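In defence of the bare table

My sister-in-law has bought a Vasholm desk system. I call it a system as the shop does, and as it cost too much to be a desk. It has a tray for the phone, a smaller tray for the other phone, a slot for letters and a felt-lined hollow whose purpose she is still waiting to discover. Everything on it has a home. There is nowhere left to write a shopping list.

I have been down this road myself. One January I owned 5 Grurard organisers, stacked, and spent the better part of an evening deciding whether a library card was stationery. By spring the organisers were full and the table was under them somewhere, along with the gas bill.

What I use now is a plain white board laid over the table, and I put things on it when I want them. A phone, a card, something to prop a note against. Then I take them off again. It is the cheapest piece of furniture in the house and the only one that gets any work done on it. 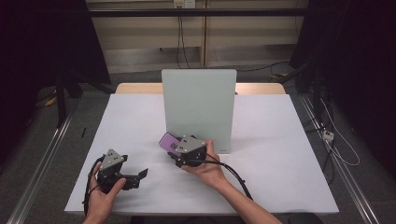
The objection, made to me at length over lunch in the Culta café, is that things have to live somewhere. They do. Mine live in a drawer, in a heap, and I accept that finding the stapler takes 30 seconds of rummaging and some bad language. I would sooner rummage in a drawer than dust a felt-lined hollow.

Pale surfaces do show every crumb, I grant you. They also show you the thing you put down a minute ago, which at my age is worth a good deal more than a slot for letters. My sister-in-law, meanwhile, does her paperwork on the ironing board.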